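Splitting teleop episodes for a place-in-rack task: where does one demo end?

Posted in Imitation learning / Data, 04/10/2023
Tags: teleoperation, segmentation, dish handling

tidley_bench

We are gathering teleoperated demonstrations for a kitchen task: pick up a bowl, carry it to the drying rack, let go, retract. Single arm, multi-fingered hand, head camera plus joint states. The set stands at 882 episodes, recorded by two operators over June at the Rondham site.

The problem is the end of the episode. Operator A stops recording as soon as the fingers open. Operator B retracts to the start pose first and then stops. In B's files the last stretch is mostly free motion plus a pause while B reaches for the pedal. The policy trained on the full set does this:

- approaches the rack correctly
- lowers the bowl to the right height
- hesitates with the hand closed, sometimes until timeout

I trained on A's episodes only (196 of them) and the hesitation mostly went away, but the hand then stays near the rack after release and clips the next bowl on the way back. I would like to keep both sets. Is there a standard place to cut? And should I trim the pauses in the existing files or record again?

Chunk length is 14 steps, if that matters. Actions are absolute joint targets. Wrist force is logged but not used as an input.

Volodymyr Didenko

Don't record again yet. You have two separate faults and they are getting mixed.

The hesitation before release is unlikely to come from B's tail, because the hand is already open there. Look at the steps just before the fingers open. Operators slow down above a rack to line up with the wires, and for that time the action is nearly equal to the current state. With absolute joint targets and no history, the model sees a still arm, predicts a still arm, and stays there. Plot joint speed against time for both operators and compare the stretch before the hand opens. My guess is that B waits longer there as well, and that is what you removed when you dropped B's files.

What I did for the Gumeddale set, which had the same trouble on cups:

Find the release step from the finger joint targets. Do not use the measured positions, they lag.

Before release, drop steps where the norm of the joint speed is under a threshold, but keep a few so that the settle is still in the data. If you drop all of them the arm arrives too fast and lets go in motion.

After release, keep everything until the arm is back within tolerance of the start pose, then cut. Same rule for both operators. A's files will have no retract. Mask the padded steps at the end of those so that they do not teach the arm to stay put. If your loader repeats the last action to fill a chunk, that alone explains the hand parking near the rack.

Retrain with the masking only, before you trim anything. It is one line and it tells you which fault is which.

Also write the rule down for the operators. Ours was "the episode ends at the start pose, hand open, then pedal." Put the pedal under the foot so that no one has to reach.

villalobos_k

just use more data. we had the same thing and it stopped after 600 or so episodes

Volodymyr Didenko

They already have 882. More episodes with two different endings will give you more of both endings.

tidley_bench

Checked the loader. It does repeat the last action, and there was no mask. Masked it and retrained on the full set: the parking is gone, the hesitation is still there. Speed plots show a long flat section before release in B's files, shorter in A's. Trimming that next with a threshold on joint speed. Placement over the rack for reference, bowl still in the hand:
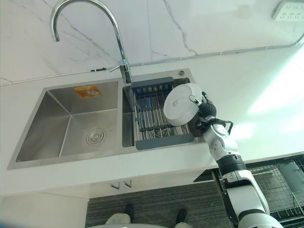 Should failed attempts be kept in the same training set as the good ones?

Keep them on disk with a label, but leave them out of plain behavior cloning, which copies whatever it is given. An attempt where the operator slips and then recovers can stay in if you cut the slip and start the episode at the recovery.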